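Clurano, le poste de tri robotisé en location
Questions fréquentes

Mise à jour : 12/10/2019

Qu'est-ce que Clurano ?
Clurano est un poste de tri et de préparation de petits articles, proposé par Minitix. Il comprend un bras, une pince à deux doigts, une caméra de poignet, un coffret de commande et le logiciel Odine. Vous fournissez la table et les bacs.

À qui s'adresse le service ?
Aux ateliers de conditionnement, aux boutiques en ligne et aux parapharmacies qui préparent des commandes mêlant plusieurs références de petit format. Pour des cartons complets ou des palettes, Clurano ne convient pas.

Combien coûte la location ?
349 € HT par mois, avec un engagement minimal de 3 mois. La mise en service est facturée 900 € HT, déplacement compris en France métropolitaine. L'assistance téléphonique est incluse.

Peut-on faire un essai avant de signer ?
Oui. Vous nous envoyez vos articles et nous les passons sur le poste de notre atelier. Vous recevez ensuite un compte rendu avec le réglage retenu pour chaque référence et la liste de celles que nous déconseillons. L'essai est gratuit jusqu'à 70 références. Les articles vous sont retournés à nos frais.

Quels articles la pince peut-elle prendre ?
Flacons, tubes, étuis en carton, petites boîtes rigides. Les sachets souples et les blisters très plats demandent une ventouse, disponible en option. 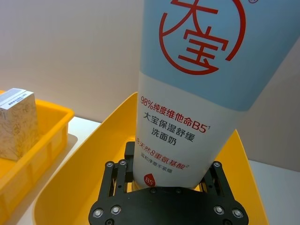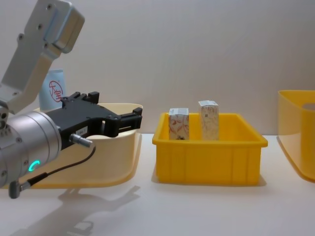 Les références cosmétiques sont celles pour lesquelles nous recevons le plus de demandes, et le réglage de la pince dépend surtout de la forme de l'emballage. Un étui en carton se prend par deux faces parallèles, avec un serrage faible. Un tube change de largeur sur toute sa longueur, et il faut donc choisir la hauteur de prise. Pour le nettoyant visage 大宝, les doigts serrent le tube par le bas, dans sa partie étroite, et le haut s'incline un peu sur le côté. Il faut tenir compte de cette inclinaison dans Odine en augmentant la marge de passage au-dessus des bords du bac. Le champ se trouve dans la fiche article, onglet « Prise », ligne « Dégagement ».

Faut-il acheter des bacs particuliers ?
Non. Des bacs en plastique du commerce suffisent, à condition que le fond soit plat. Évitez les bacs transparents, que la caméra repère moins bien. Si les parois sont plus hautes que l'article, signalez-le à la commande : la trajectoire d'approche est différente et nous devons vérifier que la pince passe. Les bacs peuvent être de tailles différentes sur une même table.

Comment ajoute-t-on une nouvelle référence ?
Dans Odine, menu « Articles », puis « Nouveau ». Placez l'article sous la caméra, faites-le tourner quand le logiciel le demande, indiquez son poids et choisissez un type de prise. Lancez ensuite le cycle de contrôle à vitesse réduite. Aucune programmation n'est nécessaire.

Le logiciel lit-il les étiquettes en chinois ou en coréen ?
Odine ne lit pas le texte. Il compare l'aspect général de l'emballage à celui enregistré dans la fiche, quelle que soit la langue. Deux produits d'une même gamme qui ne se distinguent que par une petite mention peuvent être confondus. Dans ce cas, ajoutez un lecteur de codes-barres (option Hong).

Que se passe-t-il si un article tombe ?
Le bras s'arrête et le poste affiche le code de la référence en cours. Retirez l'article, puis appuyez sur « Reprendre ». La ligne de commande concernée reste ouverte tant que vous ne l'avez pas validée.

Faut-il une clôture de sécurité ?
Cela dépend de votre implantation et de vos articles. Une analyse des risques est faite sur place avant la mise en service, et le poste n'est pas démarré sans elle. Les objets coupants ou en verre fin sont exclus du contrat standard.

Qui assure la formation ?
Bo-ram Cha ou Jae-hoon Yeo, selon la région. La formation dure une journée et se déroule sur votre poste, avec vos articles. Prévoyez deux personnes au minimum.

Quel entretien faut-il prévoir ?
Essuyez les doigts de la pince chaque jour avec un chiffon sec. Vérifiez une fois par semaine que le câble de la pince n'est ni pincé ni tendu. Les patins usés sont remplacés sans supplément.

Quand la ventouse sera-t-elle livrable de série ?
À partir d'avril. D'ici là, elle est montée sur demande.

Qui contacter ?
Devis et essais : Eun-ji Kong. Contrats en cours et facturation : Mi-kyung Tak. Indiquez le numéro de série du coffret pour toute demande d'assistance.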